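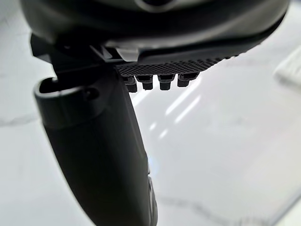 Reading time: 3 min

About Sasteo

Sasteo is a news service covering courts, inquests and public inquiries. We report from hearings and send our copy to newspapers, radio stations and news sites that can't have someone of their own in the room. We also publish a part of it here, free to read.

Most of what we cover never makes a national front page. A normal morning might include a sentencing for burglary, a pre-inquest review and a licensing appeal. Serious cases, including murder trials, are staffed from the first hearing to the last. If we report that someone has been charged, we report how the case ended.

How we started

Facundo Sepúlveda and Bo-ram Lim set up the company after working together on the news desk of a regional evening paper. The paper had stopped sending anyone to court except for the opening and the verdict, and readers were ringing up to ask what had happened in between. The first office was a room above a dry cleaner's, with two desks and a shared telephone.

The first client was a local radio station that wanted short bulletins by 5 pm. Newspapers followed, then a legal publisher. We now have 14 reporters, and last year they filed from 577 separate hearings.

Facundo is managing editor and looks after the daily list. Bo-ram is head of standards. She reads all crime copy before it goes out and deals with corrections and complaints.

What we do

Daily court copy. Reports of up to 700 words, filed on the day of the hearing. Clients choose the courts they want covered and get a list of what is coming up by 8.30 am.

Jara. This is our diary of hearings. It lists dates, case names, the stage each case has reached and any reporting restrictions we know about. Clients can search it and set alerts. A new version came out in September, with inquests added.

Prarnetska. Our longer reports appear under this name. They are usually about a case we have followed for months, or about how a court or a police force is working in practice. Prarnetska pieces are edited separately from the daily service and are open to all readers on this site.

Training. We run short courses for reporters who are new to court work. They cover note-taking, contempt, privilege, anonymity orders and how to ask a clerk for information. The course is taught by people who are still reporting.

How we work

Our reports are fair, accurate and written from what was said in open court. We attribute every allegation. Until there is a verdict or a plea, a defendant is a defendant, and our headlines have to say so as clearly as the story does.

We do not guess at motive. When police say they are looking at whether incidents are connected, we report it in those words and leave it there until they say more.

We don't approach bereaved families on their doorstep. If a family wants to speak, they can do it through their solicitor, through a police liaison officer or by contacting us directly. Some choose to talk a long time after the trial, and some never do.

Children are not named, whether or not an order is in force. People who give evidence about sexual offences are not named or described in a way that could identify them – this applies for life and applies to our archive as well.

Corrections

If we get something wrong we change it and add a note at the foot of the page saying what was changed. Clients who have used the original copy are told the same day.

People who were acquitted, or whose case was dropped, can ask us to check that the outcome is shown on every report. We don't usually remove accurate reports, but each request is read by an editor and answered in writing.

Who owns us

Sasteo is owned by its two founders and has no outside investors. Our income comes from client subscriptions, Jara licences and training fees. We don't carry advertising on crime reports. Nudness, the design studio that built this site, has no part in what we publish.

Getting in touch

The news desk is staffed from 7.30 am to 6.30 pm. If you are writing about a particular story, please give the name of the case and the court. Questions about subscriptions go to the client desk, and complaints go to Bo-ram Lim.

We take on trainee reporters when a place comes up. Shorthand is useful but you can start without it – we will expect you to learn.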